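Search this site Go

Linen and Soft Storage — Gallery 7: Towels, Baskets and Folds

This page collects notes on towel storage in open fabric baskets. It belongs with the shelf and drawer galleries and uses the same terms. The subject is limited to bath and hand towels in terry, kept in canvas or other fabric containers without lids. Closets, linen presses and wire racks are covered elsewhere on the site.

The notes were compiled by Verna Yazzie and Shanti Gautam. Lotte Verbruggen checked the measurements. Corrections go to the address at the foot of the page.

Terms

Folded: the towel is brought down to a flat rectangle with the cut or hemmed edges inside. A folded towel has one thick side, called the spine, and three thinner sides.

Rolled: the towel is folded lengthwise once or twice, then wound from one short end. The free end is the tail. A roll has no spine and will open if the tail is left on top with nothing over it.

Rim: the upper edge of the basket wall. On unstiffened canvas the rim drops when the basket is empty and straightens when it is filled.

Load: the whole contents of one basket, top to bottom.

Baskets

Fabric baskets are sold by outside dimensions. The usable inside width is smaller by twice the wall thickness, plus whatever the seams take up. Seam allowance on the inside corners matters more than most catalogs suggest, and a folded towel cut close to the inside width will catch on it.

The Tivano basket in our own set has a bound rim and a single layer wall. It folds flat for storage and stands up poorly until there is something in it. The Bredex has a stiffener in the base only. The Overgaard has stiffeners on four sides and keeps its shape empty, but the panels have to come out before washing, and two of ours have gone back in the wrong way around.

For a shelf 47 cm deep, the Overgaard fits with the long side facing front. The Tivano fits either way.

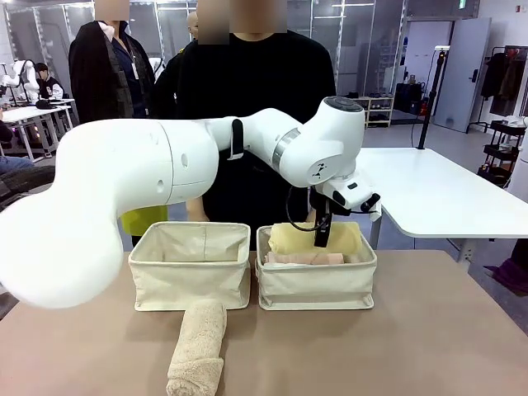
Mixed loads are the usual case in a household, and most of the trouble with fabric baskets comes from them. A folded towel spreads pressure over its full area, and a roll puts it along one line. With a pale yellow folded towel on top and a light pink roll lying horizontally beneath it, the flat piece acts as a cover and the roll is kept from opening. A white folded cloth at the left inner wall takes up the side gap, where a narrow item stores better than a second roll. The empty canvas basket next to it has a rim that sags slightly, and this should be corrected by hand before the first piece goes in. A sagging rim folds inward under the first towel and stays there.

Rolls waiting to be packed should be laid out full length on the table with the tail underneath. Terry loops grip each other, so a roll set down this way will usually hold without a band. Loops on a new towel grip less until it has been washed a few times. Flat-woven cloths do not hold a roll well and are better folded.

Order of packing

Start with the heaviest folded piece and place it flat on the base, spine toward the front. Rolls go next, all in the same direction. Cloths and small hand towels go down the sides. Finish with a folded piece slightly narrower than the rim.

Press the top piece down with a flat hand and let go. If it rises above the rim, take one roll out. Do not press again — the load will only push the side walls outward, and the basket will no longer sit square beside its neighbor.

When two baskets stand side by side, fill both to half before finishing either. An unstiffened wall next to a full basket bows into the empty one, and the second basket then takes fewer towels than it should.

Color

Pale colors can share a basket once fully dry. Dark towels should be kept apart for their first washes. Mireille Cordier sorts by room and ignores color, which works where each room has its own set. In a shared set, one color per person is simpler to maintain, and the top towel then serves as the label.

Beige and cream towels in cream baskets are hard to tell from the lining at a distance. A colored piece on top helps.

Weights

Our standard bath towel is a Ballevau, 458 g dry on the kitchen scale. All load notes in this gallery refer to that towel or to a half of it. A heavier terry rolls to a larger diameter and reduces the count per basket. A thin one can be rolled tightly enough that it no longer cushions the layer above, and the top fold then shows a ridge.

Weigh after a full day on the line. Tumble-dried towels give a lower figure straight from the drum and should be left out for an hour first.

Care of the basket

Canvas picks up lint from new terry, mostly in the seams. Turn the basket inside out and brush along the seam toward the corner. Washing is needed less often than brushing. Air dry with the rim up and a dry towel inside to hold the walls. Creases that set while the canvas is drying are difficult to remove later, even with an iron.

Handles, where fitted, should not be used to lift a full load on the Tivano. Lift from the base with both hands.

Macarena Ojeda has asked for a section on lidded baskets. It is planned for October, after the drawer gallery is revised.

Page last revised 2014-09-06

Filed under: Household textiles / Towels / Open storage

Contact the editors — Copyright Linen and Soft Storage — Back to top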